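Küchenhelfer mit Greifarm: Was der Enby bei mir darf und was nicht

Seit Juni steht bei mir in der Küche in Grarnitz ein Enby auf der Arbeitsplatte, und weil ich deswegen dauernd Mails bekomme (liebe Grüße an alle, die schon zweimal nachgefragt haben!), schreibe ich meine Tipps jetzt endlich einmal gesammelt auf. Für alle, die neu dazukommen: Der Enby ist ein kleiner Tischroboter von Trevaskis, ein Arm mit zwei weichen Fingern und einer Kamera vorne am Handgelenk. Man bekommt ihn als Bausatz oder fertig montiert. Ich habe den fertigen genommen, 1128 Euro, und ja, dafür bekommt man sehr viele Kochlöffel.

Kochen kann er nicht. Er räumt um. Obst aus der Schale aufs Brett, Gewürzdosen zurück ins Regal, Zwiebeln aus dem Korb, solche Sachen. Klingt nach wenig, aber wenn ich beide Hände im Hefeteig habe und mir jemand eine Zitrone herüberlegt, freue ich mich jedes Mal wie ein Kind.

Vor dem ersten Einsatz unbedingt die Platte festschrauben. Die beiliegenden Saugnäpfe halten auf Stein ganz ordentlich, auf meiner geölten Buche überhaupt nicht. Ich habe mir zwei Schraubzwingen aus der Werkstatt geholt und Filz untergelegt, seitdem wackelt nichts mehr. Das Kabel bitte nach hinten führen und nie am Herd vorbei. Der Arm holt beim Drehen weiter aus, als man denkt, bei mir hat er gleich am ersten Abend die Pfeffermühle abgeräumt.

Dann der Probelauf. Zum Enby gehört ein Programm namens Tarkon, das läuft auf dem Laptop und spielt jeden Griff erst am Bildschirm durch, mit gerechneten Schüsseln und gerechnetem Obst. Am Anfang habe ich das übersprungen, viel zu ungeduldig. Inzwischen lege ich mir dort jede neue Aufgabe an, bevor sich in der echten Küche irgendetwas bewegt. 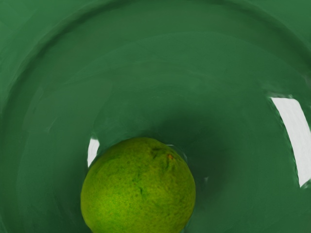
Schüsseln sind nämlich das eigentliche Thema, wenn man so einen Arm Obst holen lässt. Je tiefer die Schüssel, desto steiler müssen die Finger hinein, und am Rand bleiben sie gern hängen. Dazu kommt die Farbe: Eine Limette in einer grünen Schüssel ist für mich beim Einrichten schon eine kleine Suchaufgabe, auch wenn die Schale der Frucht deutlich heller und gelber ist als das Grün drumherum. Und bei Glanz werde ich erst recht vorsichtig, so ein weißer Lichtfleck direkt neben der Frucht lenkt einfach ab. Mein Tipp also: flache, matte Schale in einer Farbe, die kein Obst hat. Ich nehme die graublaue von meiner Oma. Wer an seiner tiefen Schüssel hängt, legt ein gefaltetes Geschirrtuch hinein, dann liegt das Obst höher und rollt auch nicht so.

Für Zitrusfrüchte stelle ich die Griffkraft auf 2, für Kartoffeln auf 8. Tomaten lasse ich ganz. Anjana Munshi, mit der ich mich im Forum regelmäßig über solche Werte streite, schwört auch bei reifen Avocados auf den Arm – ich habe es einmal versucht und danach gab es Guacamole.

Sauber machen: Die Fingerkuppen kann man abziehen und mit der Hand spülen, lauwarm, ein Tropfen Spülmittel, fertig. In die Spülmaschine gehören sie nicht, meine ersten waren danach wellig. Nach Zwiebeln reibe ich sie mit etwas Natron ab, sonst schmeckt der Apfel am nächsten Morgen seltsam. Die Linse der Kamera wische ich mit einem Brillentuch, und zwar oft, Küchendunst setzt sich da schneller ab als am Fenster. Ersatzkuppen gleich mitbestellen! Die Lieferung hat bei mir ewig gedauert.

Was mich stört: Der Lüfter pfeift, die deutsche Anleitung ist stellenweise zum Weinen (»Führen Sie das Gemüse dem Finger zu«), und ohne WLAN vergisst er seine gespeicherten Plätze. Wiremu Cartwright hat im Forum eine Anleitung eingestellt, wie man die Plätze auf dem Laptop sichert. Die funktioniert bei mir gut, man muss nur nach jedem Update neu speichern.

Ob ich ihn wieder kaufen würde? Für mich ja, ich backe viel und habe Freude am Tüfteln. Meiner Schwester würde ich eher eine gute Küchenmaschine hinstellen. Und wer eine sehr kleine Küche hat, misst bitte vorher aus, der Arm braucht rundherum Luft und die Oberschränke sind schnell im Weg.

Nächstes Mal schreibe ich über die Gewürzdosen, da habe ich mit Gummiringen um die Deckel gerade ganz schöne Erfolge. Fragen wie immer gern unten in die Kommentare, ich antworte meistens abends.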